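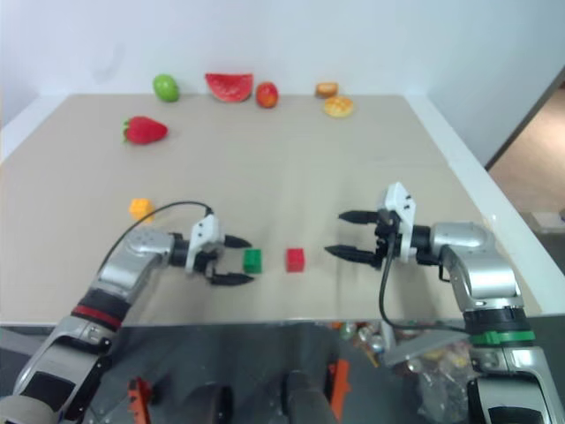
Parade lap

A parade lap is a slow circuit of a motor racing course, driven before or after competition so that drivers, vehicles or guests may be seen by spectators. It has no sporting value and is not timed. The term is sometimes used loosely for the formation lap, a separate procedure in which competitors drive from the grid, warm their tyres and brakes, and return to their starting positions.

Terminology

Usage varies between countries and between branches of the sport. In British club racing, "parade" generally means any demonstration run in which overtaking is forbidden. "Drivers' parade" is kept for occasions on which the competitors are carried as passengers, usually on a flat lorry or in open cars. In oval racing the parade lap is commonly the first of several laps behind a pace car, and the lap immediately before the start is called the pace lap.

Origins

Processions of competing cars were a feature of early road races, where vehicles were often driven in convoy from the town in which they had been inspected to the starting line. As racing moved to closed circuits the convoy lost its practical purpose, but organisers kept a shortened form of it for the benefit of the paying public. Spectators seated far from the pits might otherwise have had no chance to recognise a driver, whose face was hidden for most of the afternoon.

Procedure

The parade is normally held during the interval before the main race. Vehicles leave the pit lane in a fixed order, which may follow the championship standings, the starting grid or the running numbers. A course car leads and a second closes the line. Marshals remain at their posts throughout, and the circuit is treated as live until the last vehicle has returned.

Speeds are kept low. At the Castside circuit the local regulations set a limit of 20 miles per hour for any vehicle carrying standing passengers, and require a handrail on each side of the platform. Passengers may not board or leave while the vehicle is moving. Cars with engines prone to overheating at low speed are usually placed near the front, or are excused.

Historic and club events

Parades form a larger part of the programme at historic meetings, where some cars are considered too fragile or too valuable to race. The Borkance Trophy meeting admits owners on payment of a fee and the signing of a declaration. Helmets are compulsory in open cars, and passing is permitted only on the instruction of a marshal. The meeting of October 2019 included a parade of 108 cars, run in 2 groups owing to the length of the course. The smallest engine entered had a capacity of 1395 cubic centimetres.

The Rutherford Hill Climb ends with a related custom, in which all competitors descend together from the upper paddock after the final timed run. Spectators traditionally line the lower bends, and drivers slow to acknowledge them. The Tosex Cup for three-wheeled cars had a similar closing lap until its course was shortened.

Safety

Incidents during parades are uncommon but have led to changes in the rules. The chief risks are low-speed collisions caused by sudden braking, falls from open vehicles, and spectators entering the track before it has been closed. Many clubs now hold a separate briefing for parade drivers, and some require the insurance certificate to name the parade as a distinct activity.

See also

Formation lap
Lap of honour
Pace car
Safety car

This page was last edited on 16 Sep 2021.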